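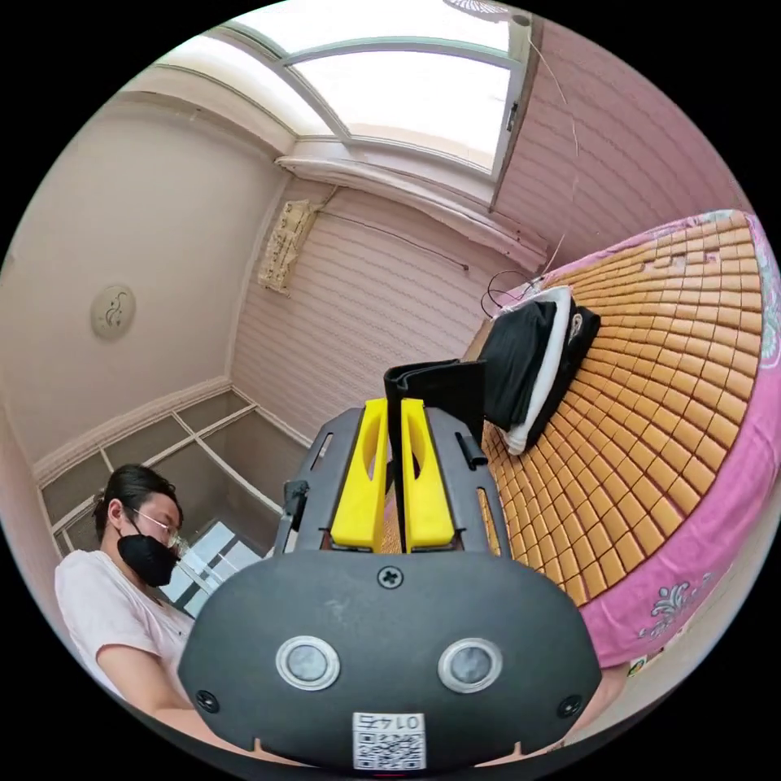

A team captain at Wuvetti wrote after last year's competition that the cricket had been well run but that half of her office had never been asked whether they wanted to play. The remark was passed to the organisers with the match reports, and it is the starting point for this unit.

Unit 9: Running a Workplace Sports Competition
Recreation Management, Cendamstead campus
Notes issued Aug 24, 2018

9.1 Scope

Workplace sport covers any organised physical activity offered by an employer to its staff, and in many cases to their families. It may be a single afternoon of social games or a league played over a full season. These notes deal with the short league, in which teams from one or more employers meet over several weeks. Students should already have read the notes on insurance and ground hire in Unit 8.

9.2 The Arkine league

The case used in class is the inter-office league run by Arkine for its own staff and for the staff of two neighbouring firms, Wuvetti and Xu. In its most recent season 344 employees registered. Matches were played after work on hired council grounds, and finals were held in September.

Registration was by department. A manager nominated a captain, and the captain chose the side. The method was quick, and it favoured people who had played before. Staff on late shifts, part-time staff and recent arrivals were seldom approached. The captain's comment quoted at the head of these notes refers to this practice.

9.3 Registration

Open registration allows each employee to enter directly, with teams drawn up afterwards by the organiser. It takes more time. The form should ask for preferred activity, level of experience, available evenings and any medical matter the first aid officer needs to know. It should not ask for age or weight unless the rules of the sport require it.

Where departments wish to enter as a group, a mixed method may be used - some places in each side are filled by the department and the remainder from the open list. Xu adopted this method for its netball teams.

9.4 Fixtures

Byes should be shared evenly, and no team should be given the latest time slot in consecutive weeks. A wet weather rule must be published with the draw. Under the Arkine rules, a washed-out match is shared and each side receives 2 points.

9.5 Conduct and safety

Participation is voluntary, and managers must not record it in performance reviews. Supervisors playing in the same side as their staff have no special authority on the field. Injuries are to be reported on the employer's usual form, whether or not the match took place in paid hours.

9.6 Preparation for the tutorial

Draft a one-page registration form for a mixed social league open to all three firms. Bring a printed copy. Students who have organised a workplace event may use their own form, provided that the names of participants have been removed.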